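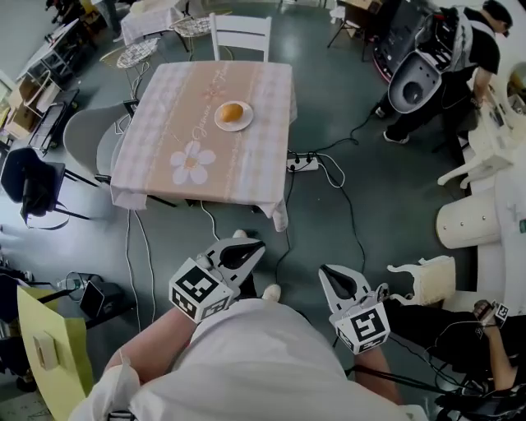

Comparison of Two Finger Sets for Hand-Held Grippers
Project report, 13 July 2019
Clem Lockyer, Anahera Hoani, Tùng Doãn
Supervisor: Maj-Britt Strömberg

1. Aim

The project compared two finger sets, Kereama and Fakik, on the same hand-held gripper body. Both hands were used at once, with a tag cube on each gripper for tracking. The task was to pick up a round object from a plate and set it down again on a marked spot.

2. Method

Each of the three operators worked seated, facing a table. The finger sets were swapped after every 72 trials. A trial was scored as a success if the object was released within 2 cm of the mark and had not been dropped on the way. In total we recorded 1,296 trials at the Prastside lab. Video was logged at 120 frames per second.

3. Results

Kereama fingers held the object more firmly but tended to push the plate when closing low. Fakik fingers closed more gently and slipped more often on fast lifts. Tag tracking was lost mainly when the operator turned the wrist inward – one cube then hid the other.

4. Remaining work

The glossy floor gave false tag detections in the Prultano software. A matte mat should be tried. Trials with flat objects were planned for July and have not started.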